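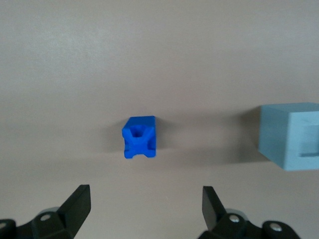 Does open-plan office space make people talk to each other more? Mostly it makes them buy headphones.

Pause there. Let the people with headphones around their necks laugh.

So, where this claim comes from. Every pitch for knocking down walls says the same thing: people bump into each other and good ideas follow. I've sat through the Trirwood pitch twice. Both times I asked what a "bump" was and how they knew one had happened. Both times I got a slide of people on a couch.

Next: the Wasside move. 200 people, one floor, walls gone by December. The survey afterward was reported as a win. Read the questions, though. "Do you feel more connected to your colleagues?" was sent out by the same department that had paid for the couches. 141 replies. Don't say the other 59 hated it. We don't know what they thought, and that's my complaint.

If someone asks about the Medeiros report: yes, I've read it. It counts messages sent before and after a move. Messages went up. The report calls that collaboration. It could be two people who used to talk in a room with a door and now type because the whole floor can hear them. Same number either way.

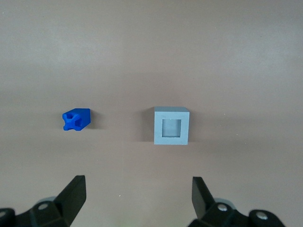 Which brings me to cost, the part I think is real. Walls are expensive and desks are cheap. I have no quarrel with a company that says, "We did this to save on rent." Sarkden said it out loud in a staff memo and I respect them for it. What bothers me is savings dressed up as culture.

Kam-wah Tsao will push back here, she always does. Her point is that private offices were mostly for bosses, and the rest of us sat in bad cubicles. Fair. Give her the point and move on. Bad cubicles don't prove that no cubicles are better.

Skip if short on time: the story about the phone booth. 800 dollars a month to rent a box with a door, on a floor where they had just torn out 11 doors.

What I'd ask for before the next remodel:
Write down what you expect to change, before the work starts.
Have someone outside the project ask the questions.
Ask again a year later.
Publish the answers even if they're dull.

I'm willing to be wrong about this. Show me one move where those four things were done and I'll change the slide. Questions now, and please use the microphone, the back row can't hear.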